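Reading Room > Short Fiction > Workshop Stories

Drift

The call from the Park Street kitchen came in on Saturday, before seven. The Holtar would not home its left wrist. I had been looking after that machine since February and I knew the way there without the map, so I put the Climix case in the van and went.

The tenant let me in and went back to bed. The Holtar was parked on its base with both arms folded, showing amber. I plugged in and read the log. It had run 1,100 cycles since my last visit, most of them short ones. Wipe, lift, place, press. The last entry said the left wrist had missed its reference mark and the machine had stopped itself, as it should.

A wrist will miss its mark for a lot of reasons. I took the cover off first and looked at the belt. The belt was good for 3,000 cycles and it looked fine. I checked the tension with my thumb, the way I was taught, and then with the gauge, the way I was told to. Both said the same thing. The encoder ring had a smear of grease across it. I cleaned it with a dry swab, then a wet one, then another dry one, and put the cover back with the two long screws at the bottom. People mix those up.

The wrist homed on the second try. That left the head camera. If a wrist has been reading wrong for any length of time, the camera will have been correcting for it, and then you fix the wrist and the camera is the one that's wrong. I walked the machine over to the counter, pointed its head down at the corner, and asked for a still. 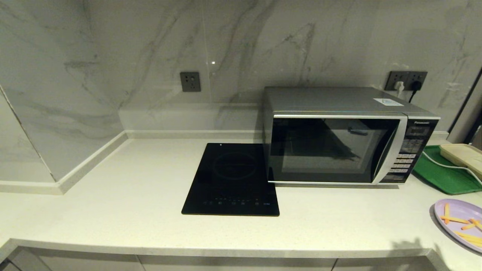
The Zukine software wants hard edges to work from, and a kitchen has plenty. I picked the front edge of the cooktop, the left side of the microwave, and the square socket on the back wall. The tile was no use to it. Those gray veins look like edges to a machine, and I had learned to mask them out on my first visit after it spent a whole morning trying to straighten the wall.

The first match came back at 98. The book says that will do. I ran it again anyway and moved one of the points, and it came back the same, so I saved it.

After that I had the left arm reach out and stop over the counter, a finger's width above the surface, and come home again. I watched it do that until my coffee was gone. It stopped in the same place every time. There was a small tick in the elbow on the way back that I had not heard before. I wrote it down. The elbow was not on the call, and the part takes a week to come.

The tenant came out in socks and asked if it was fixed.

"The wrist is," I said. "The elbow's talking a little."

"Is that bad?"

"Not yet. Call me if it gets louder."

The Holtar had gone from amber to green. I set the service counter for another 1,000 cycles, closed the case, and carried it down to the van. Then I sat with the engine off and ordered the elbow.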